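Still no robot to clean your bathroom: a talk with Yeshi Kahsay

Posted 2025-10-09

Yeshi Kahsay was eating a sandwich when I called and asked if she could keep eating it. Sure. So some of what follows was said around cheese.

She works at Haque, a small outfit in Diltham that is trying to get robot arms to do chores. Bathroom and kitchen counters mainly. Before that, nine years in stockrooms and on shop floors, the last four of them as a shift lead at a home goods store in Ultdale. No engineering degree. She was hired to run the sessions where people show the machines how a job is done, and then to run the tests where the machines have a go. So she sees both ends of it.

I wanted a straight answer to the question readers keep sending in. Can a machine do my chores yet?

"No," she said. Chewing. "Can it do one of them, on a good day, on a table I set up? Yes. Some of them. People hear the second part and go buy a bigger laundry hamper."

What are the good ones, then.

"Wiping a flat surface. Putting a thing in a bin when the bin is big and the thing isn't floppy. Opening a drawer it's seen before. Cups onto a shelf, if the cups are all one kind. It's slow but it gets there, and I'd leave the room while it did it. I wouldn't leave the building."

And the bad ones? She laughed for a while at this.

"Soap."

Soap is what she's been on since August. The job sounds like nothing. There's a bar, there's a dish, put the bar in the dish. A four year old can do it and will, over and over, if you let them. Kahsay has spent most of two months on it and says it has taught her more about what these arms can't do than anything she did on the towels.

"OK so think about what you do," she said. "You pick it up and you have no idea how hard you're squeezing. You just squeeze it right. If it starts to go, you know before it goes. Then you set it down and if it's a bit crooked you give it a nudge with one finger. That's four or five skills and you never learned any of them on purpose. The arm has two fingers and they open and close. The nudge is a whole seperate thing for it."

Most of the teaching is done by hand. A person holds a gripper like the one the arm would use, with a camera along for the ride, and does the chore. Then does it again with the bar turned some other way. Haque had 3,264 tries at the soap job recorded when we spoke, of which she says the very boring ones are the most useful.

"Everybody wants to do something clever on their first morning. They spin it, they come in from the side. By lunch they've calmed down. I want the boring ones, and then I want boring ones from a different spot."

Does it feel like work? I asked because I once did a week of data entry and still think about it.

"It's like stocking. You go somewhere else in your head. Your thumb gets sore. I cap people at 20 minutes before they swap out and I don't care if they say they're fine – you can see it in the tries, they start dropping the bar in from higher up. Then the arm learns to drop it in from higher up. It copies you being tired."

That last bit she repeated. It seems to be a thing she says a lot at work.

The test numbers. I asked for them and she gave me one batch, from the week before our call, with the warning that it was a batch she liked. The arm went for the soap 188 times. I asked how many ended with the bar sitting properly in the dish and she said "more than half, and I'm not going to say more than that, as I'd have to explain what properly means and we argue about it every week." Is on the rim properly? Is upside down? What if the dish moved?

"The customer doesn't have a word for it either," she said. "You ask someone what they want and they say tidy. OK. Is this tidy? And they look at it and go, hmm."

What goes wrong when it goes wrong? Mostly the grab. A rounded bar lying flat gives two straight fingers very little to hold on to, and if they close a bit high they ride up over it and the bar squirts off. Close too low and the finger tips hit the table. The color matters too. Pale soap, white counter, and a camera that has to find where one stops. She says she hadn't understood how much of a normal bathroom is white things on white things.

"My own bathroom is like that. Went home and looked at it. Terrible. Whoever designed bathrooms hates robots."

We got onto the shop floor. That's where she thinks money will be made first, and it's where she has opinions. Her old store had 12 aisles and she can still tell you what was in each one (she told me, I'm skipping it). The machine she would have wanted then isn't one that looks like a person. She wanted something that could face shelves at night. Pull the product forward, turn the label out, go to the next.

"That's a chore. It's the same chore as tidying a bathroom counter, if you think about it. Things have drifted, put them back. People come through all day and make everything drift. I'd have given a lot for a machine that undid that between midnight and six."

Could one do it?

"With boxes, nearly. Cereal, crackers. A company in Brasonmont has been running something like that in the back of a store, and I went to see it. Boxes, very nice, bit slow. Then it gets to the bath section. Sponges, loofahs, a soap dish with the soap sold next to it in a little bag. It just stands there. I felt for it. I used to stand there too."

Her view on timing, pushed hard. I pushed three times. She thinks stores will have arms doing one or two kinds of shelf before homes have anything past the floor vacuum. She thinks a home arm bolted to a counter could happen sooner than one that rolls around, and that it will be sold as something for people who can't easily reach or grip. She's for that. Her mother has bad hands and can't open half of what's in her own kitchen.

"That's who I think about, if you want to know. I don't need one. I can wipe my sink. My mom drops the soap and then it's on the floor of the shower and that's a real problem, that's not a lazy-person problem. So if you tell me it takes the arm two minutes to pick up a bar of soap, she'd say great, I've got two minutes."

And her worries? Jobs, obviously, and she didn't duck it.

"I was the person who faced the shelves. I'm not going to tell you nobody loses hours. The night crew in Ultdale was up to six people at Christmas and I can do the math on that. What I would say is that I'd like somebody who's done the job to be in the room when they decide what the machine does. Usually there isn't one. I'm it, at our place, and I got in by accident."

The accident: she answered an ad that said "patient people wanted, some lifting." There was no lifting.

Her other worry is the videos. Not hers, everyone's. She'd like each robot chore video to come with the number of tries it took, in the corner, like the calories on a menu. She watched one with her brother-in-law where an arm folds a shirt, and he turned to her and said so it's done then. "And I said, what happens if the shirt is inside out. And he said why would it be inside out. He has three kids!"

I asked what a normal session looks like and she said less than I was hoping for. A table, a dish, a bar of soap, a person with a gripper in their hand. A screen somewhere close by. Most of the objects come from discount stores and she picks them herself – she likes strong colors next to pale ones and she likes odd shapes, and she'll spend a lunch hour walking the bath aisle squeezing things. Staff have asked if she needs help.

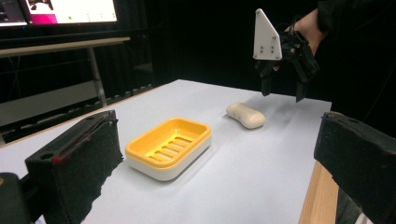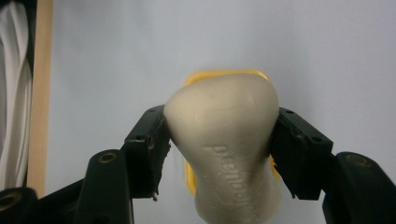

First picture: the dish and the soap on the table. Second: gripper fingers closed on a beige piece, with yellow behind.

Last question, the one I always ask. What would it have to do for her to put one in her own home?

Long pause. I think the sandwich was finished by then.

"Deal with a thing I didn't plan," she said. "I don't mean a disaster. I mean I left the cap off something. My nephew put a toy car in the dish. If it could look at that and do anything sensible, like even move the car over and carry on, I'd pay for it tomorow. Right now it would try to put the soap on top of the car. And to be fair, it might get it to balance."

She had a session to set up so we left it there. After soap comes toothbrushes in a cup, she says. She isn't looking forward to the cup.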